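Robot arms draw a crowd at Sudine open day

By Thaís Leite 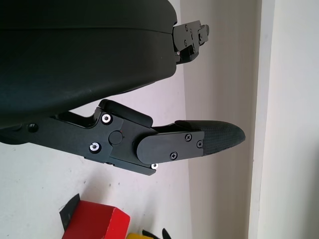 LOCAL NEWS | Technology

29 comments
62 shares

Visitors to the Sudine automation workshop in Illton got a close look at robot arms this March, when the company opened its doors to the public for the first time since it moved to Gelletti Street.

The workshop counted 1,039 people through the door between 9 am and 4 pm. Manager Jussara Dantas said she had planned for half that number and had to send out for more safety glasses before lunch.

"We thought we'd get a few students and some of the neighbours," she said. "There was a line down to the corner by ten o'clock."

Sudine sets up robot arms for small manufacturers and packing plants in the region. Most of its customers run one or two machines, and much of the company's work is in getting the arms to pick up items that vary in shape and size.

Demonstrations ran every half-hour at a bench near the front of the shop. The gripper shown to visitors has two black metal fingers, with a crosshatched grip pattern on the pad at the tip of the lower one. Small objects in bright colours, red and yellow among them, were set out on a white surface for the sessions.

Technician Jailson Mendonça ran the morning demonstrations. He told visitors that picking up a box is fairly simple once the arm knows where it is, and that the harder part is deciding how to approach it when other things are close by.

"People expect the arm to be the clever bit," he said. "Most of our time goes into the last few centimetres."

He also took questions about wear. The pads on the fingers are the parts the shop changes most often, he said, and a worn pad usually shows up as dropped parts well before anyone notices it by eye. Changing one takes him a few minutes with a screwdriver.

Children were allowed to steer a second, smaller arm with a hand controller. The wait for a turn reached 40 minutes in the early afternoon, and staff cut each turn to two minutes to keep the line moving.

Simone Macedo, who teaches shop and drafting at the high school, brought two classes. She said several of her Grade 11 students had asked about summer work and that she hopes to arrange a longer visit before the end of the school year.

"They've seen videos of this stuff," she said. "Standing beside it and hearing the motors is different. They wanted to know what happens when it misses."

Not everyone came away convinced. Genivaldo Queiroz, who owns the Queiroz packing shed on the river road, said he was impressed by the equipment but still had doubts about using it on soft fruit. He said he could see it handling cartons at the end of the line.

"I'd want to see it run for a full season," Queiroz said. "I've got people who can do that job in the dark."

Dantas said she hears the same thing from many growers. The company offers a trial of up to six weeks at the customer's own site, and she said five businesses left their names for one during the open day.

A coin drive at the door raised $2,474 for the high school's shop program. Macedo said the money will go toward a replacement drill press and a set of hand tools.

Sudine plans to hold another open day next March, with timed entry. School groups can book a weekday visit at the workshop's front desk until 4:30 pm.

29 comments
Share this story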